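Mostyn Furnishings Catalog
Living Room Group: Gikov Glass Coffee Table

Item number: 374
Category: Occasional tables
Availability: In stock at the Mostyn furnishings store
Issued to: Residences, lounges, reception rooms and training apartments

General

The Gikov is a low coffee table with a clear glass top in a rounded triangular shape, carried on a dark base. It is the standard center table for the Living Room Group and is intended for light domestic use: the serving of fruit, drinks in closed bottles, small dishes, and the display of ornaments. It is not a work table and should not be used for sitting, standing or ironing.

The base remains visible through the top from every side. Departments that prefer a closed table, or one with drawers, should consult the Occasional Tables list before placing a request.

Printed lettering on the glass is part of the item as supplied. It must not be scraped, covered or treated with solvent.

Placement

The table should stand on a rug or carpet, fully within its edges, so that the whole base bears on one surface. In the approved layout the table is set on the large gray Jinau rug, with the long side of the cream leather sectional sofa facing it. A clear passage of 30 inches is to be kept on at least one side. The narrow end of the top may point in any direction that leaves this passage open.

The top weighs 28 pounds and is to be lifted by two persons. The base is placed first and checked for level before the glass is lowered onto it. Tables must not be dragged across the rug with the top in place.
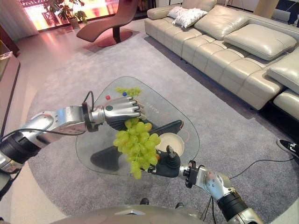
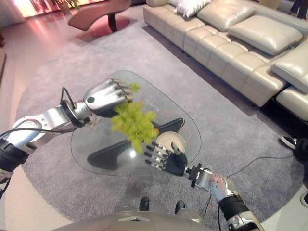
Green grapes and the glass top, first and second pictures.
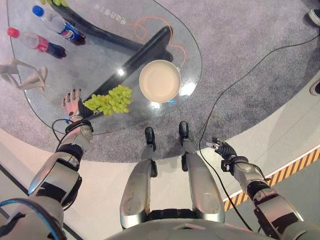
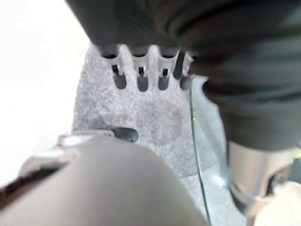
Use at table

Fresh fruit may be placed directly on the glass for short periods, although a bowl or plate is preferred. Grapes should be lifted by the top of the bunch and set down in one movement. Single grapes that come away are to be picked up promptly, as they roll easily on glass and will stain the rug if stepped on.

Bowls and plates should have a smooth foot. Unglazed stoneware and cast iron are not to be used without a mat. Bottles may be laid on their sides only when the caps are fully closed. Small figures, balls and similar ornaments should be moved before the top is wiped and returned afterward to the positions shown on the room card.

Hot dishes always require a mat. The glass is tempered, but a hot pan on a cold top may still cause it to fail.

Care and cleaning

Wipe the top daily with a soft damp cloth and dry it at once. Fruit juice and soft drinks should be removed with warm water and a few drops of dish soap. Ordinary glass cleaner may be used on the upper face once a week. Spray it onto the cloth, away from the leather seating.

The underside of the glass is cleaned when the room is inspected in September. The top is removed for this purpose and rested on a folded blanket. At the same visit, the contact pads on the base are examined, and any that are hardened or missing are replaced as a set.

Any chip, crack or scratch that can be felt with a fingernail must be reported the same day. The table is then taken out of use until it has been inspected. Residences may not carry out their own glass repairs, and adhesive tape is not an acceptable temporary measure.

Supplied with the table

Glass top
Base
Contact pads, one set fitted and one set spare
Room card
Care sheet

The rug, the sofa and its cushions, tableware and ornaments are requested separately under their own item numbers. The Jinau rug is available in gray only. Replacement pads may be drawn from the store without a request form.

Requests

Requests are made on the standard furnishings form, quoting the item number and the name of the room. A sketch of the intended layout should be attached for any room that has not previously held a glass table. Orders are delivered assembled where the doorways permit, and otherwise in two pieces, with assembly by store staff.

Tables on loan remain on the inventory of the Mostyn store. They are to be returned clean, with the spare pads and the room card. A room card that has been lost should be noted on the return slip.

Questions about layout, loans and replacement parts should be addressed to Els Van Damme, Furnishings Desk.

Last updated: Thu 6 February

Contact the Furnishings Desk | © Mostyn Furnishings | Back to top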